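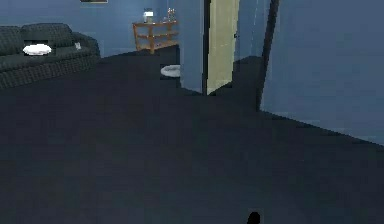 Workshop notebook / Dyes and finishes

29/08/2019

Navy overdye on the Mundska wool, second go. Batch 3014.

Starting with the complaint, so it's on paper. The Mundska sheet says their navy powder gives "a full, level shade in a single bath." I have now run it in a single bath on two separate lots and got a level shade neither time. Full, yes. Level, no. The June lot had paler streaks wherever the hanks were tied, and I blamed my own ties, because that is what you do first. This time I tied them so slack they nearly fell off the rod and the streaks came back in the same places.

Giorgia Leone thinks it's the water. She may be right, but she also thought it was the water when the Bustora green went brown, and that was me reading the scale wrong. I'd want to see one bath in our tap water and one in bought distilled, same pot, same wool, before I believe anything about water.

What I did today:

Soaked the hanks overnight in plain water with a drop of dish soap. Squeezed, didn't wring. Dissolved the powder in a jar of hot water first and strained it through an old stocking, since last time there were specks. There were specks this time too, caught in the stocking, so the "fully soluble" claim can join the other one. Bath up to a simmer slowly. Vinegar in four additions, spaced out, lifting the wool clear each time. The sheet says to pour it all in at the start. I don't see how anyone gets an even color like that, and I suspect whoever wrote the sheet was dyeing a swatch the size of a playing card.

Left it in the pot to cool. Came out a bit after lunch. The rinse ran blue for much longer than I liked and then ran clear quite suddenly.

Result, still damp: better than June. Streaks at the ties, but fainter, and I'd call the body of the hank acceptable for anything that will be carded and blended. I would not sell it as a solid. Will look again dry, by the window and again under the bench lamp, as damp wool flatters everybody.

On the name of the shade. Sanna's catalog calls theirs "midnight," Mundska's calls theirs "deep navy," and side by side on the bench they're both very nearly black with the blue only turning up at the edges when you tilt them. I've stopped trusting color names. From now on I'm tagging with batch number and a snip of the actual yarn and leaving the poetry off.

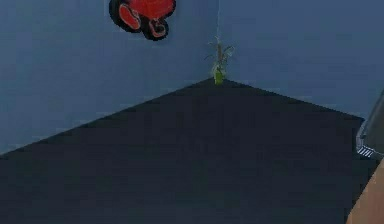 Near-black against blue.

Light, which I should have written up properly in June and didn't. The strips I taped inside the south window, half covered with card: the Sanna strip shows a line where the card was, and I can see it from across the room. The Mundska strip shows a line only if I already know where to look. So for all my grumbling about the bath, the Mundska color seems to hold. I'm not ready to say more than that. One window, one summer, and the card slipped at some point on the left-hand strip, so the edge there is useless.

Rub test with a damp white rag, ten strokes each, is for tomorrow. If it crocks the way the Bustora black did I'm not using it for anything that touches a collar.

Money. The powder costs more than Sanna's by a fair bit, and the argument for it is supposed to be that you save a step. If I'm adding vinegar in parts, straining out specks and standing over the pot, I haven't saved a step, I've gained 2. The case for it would have to be lightfastness alone, and see above for how good my evidence is.

Somebody has written "try salt" on the inside of the cupboard door, in pencil. It isn't my handwriting. I've read arguments for salt as a leveler with acid dyes and arguments that it does nothing on wool at all below a certain heat, and the people on each side seem equally sure of themselves. Small pot, one mini hank with and one without, next week. Will write down what happens either way, including if it's boring.

Flirnen mordant tub is almost empty, and the lid is cracked on one side. Don't store it on the top shelf. Moved it down next to the scale.

To do:
Dry check on 3014, both lights
Rub test
Tap against distilled, same pot (Giorgia to get the water, as it's her theory)
New window strips, and tape the card down on all sides this time
Ask Mundska what size sample their "single bath" was tested on. Not expecting an answer.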